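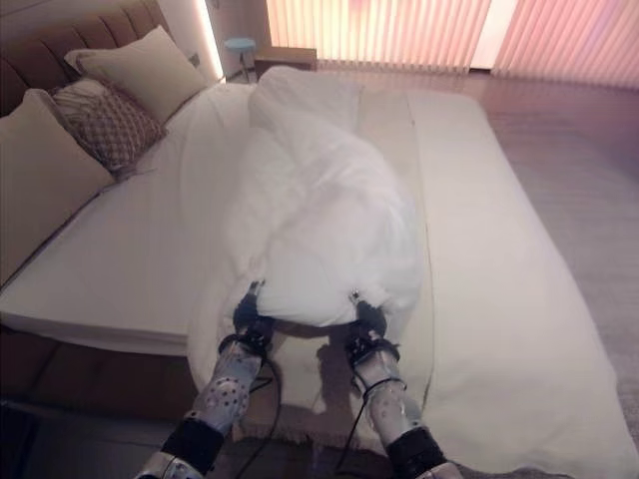 How far ahead do you need to book a cottage at Staststead in June? We booked three months out and still only had 2 places to choose from.

The one we took was the Besurel, a short walk from the lake. It cost $943 for the week, plus a cleaning fee I hadn't noticed on the first page.
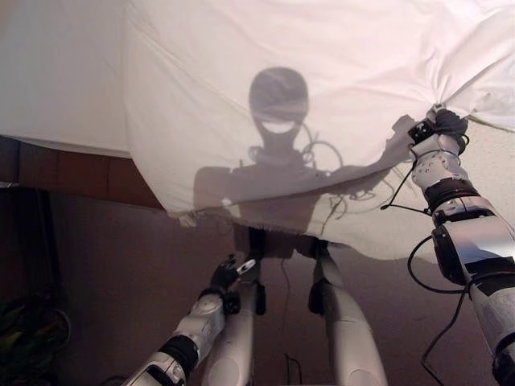
The ferry from Vavotmont takes nearly two hours, so bring lunch – the canteen on board closes early. Parking at the dock is free if you leave the car in the gravel lot. My neighbour Bilal Nimri told me that, and it saved us a fair bit.

Travel > Lakes > Staststead 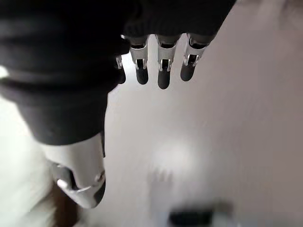

Athina Chatzigeorgiou
Blog author

We'd go again, but later in the season when the water has warmed up. The bakery opens at 7 a.m. and the cheese buns are gone by 8. I'm still waiting to hear back about the cleaning fee.

2 comments · 3 shares

Contact | Back to top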